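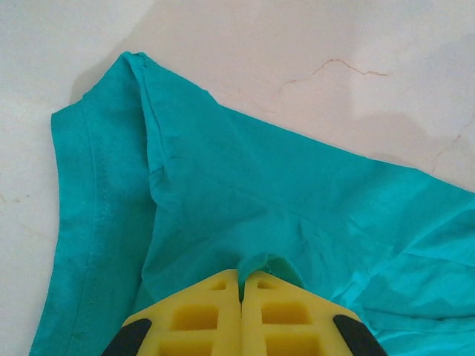

Arif Siregar wants to know why his T-shirts come out of the drawer all wrinkly even when he folds them. Good question Arif! Lots of kids ask it. Answer: cloth remembers. Sort of.

OK so what is a T-shirt made of?

Mostly cotton. Cotton grows on a plant, in fluffy white puffs. The fluff gets pulled and twisted into yarn. Then a machine makes the yarn into tiny loops, row after row after row. Loops hooked through loops. That's called knitting, same idea as grandma's scarf but way way smaller.

Pull on your sleeve. It stretches, right? Loops opening up. Let go, loops close again. Now pull on a bedsheet. Hardly moves. Sheets are usually woven, threads going over and under each other, no loops.

So where do wrinkles come from?

Zoom in really close on a cotton fiber. It's made of long skinny chains. The chains hold on to each other, kind of like people holding hands in a line. Bend the cloth hard and squash it, and some of them let go. Then they grab a new hand. Now they are holding on in the bent shape. Wrinkle!

Water makes it easier for them to let go. So a damp shirt scrunched in a ball at the bottom of the basket = terrible wrinkles. Heat helps too. That's how an iron works. Heat, a bit of steam, the chains let go, the iron presses everything flat, they grab on again. Flat this time. (Irons are for grown-ups, or with a grown-up.)

Fold or crease?

A fold is when you turn the cloth over on itself. Soft, round at the edge. A crease is a line that stays after you open it up. Every crease started as a fold that got squashed. Big pile of shirts on top = more squashing. So the shirt at the bottom of the pile gets the worst of it, poor thing.

Find these on your own shirt

Hem. The turned-over edge at the bottom and at the end of the sleeve. There's stitching running along it. Without it the edge would curl up or get messy.
Shoulder seam. Goes from the neck to the top of the sleeve.
Armhole seam. Where the sleeve meets the body. On a teal shirt the line of a seam can look a little darker, same color cloth, but there's a dip and a shadow.

How to fold so it stays nice

Find somewhere flat and hard. A table or a stone counter is great, a bed is too squishy.
Lay the shirt face down. Smooth it with your hands from the middle out to the sides.
Bring one side in to the middle, then fold the sleeve back.
Other side, same thing.
Bottom up to the neck. Done.

If there's a soft little wave in the cloth, pinch the hem and pull gently. Gently! You are only moving the loops back were they were.

Try it: the wrinkle race

You need 2 old cotton T-shirts. Ask first.
Fold one neatly. Scrunch the other in a ball. Put a heavy book on each, wait 25 minutes, then open them both up. Which one has straight lines and which one is crinkled all over? Now do it agian with the shirts a tiny bit damp. Draw what you see.

Lai-ching Chung, age 9, did hers with a polyester soccer shirt as well and it had hardly any wrinkles. Polyester is a kind of plastic and its chains don't let go so easily in water. Nice one Lai-ching.

Next time: why do socks get holes in the toe first?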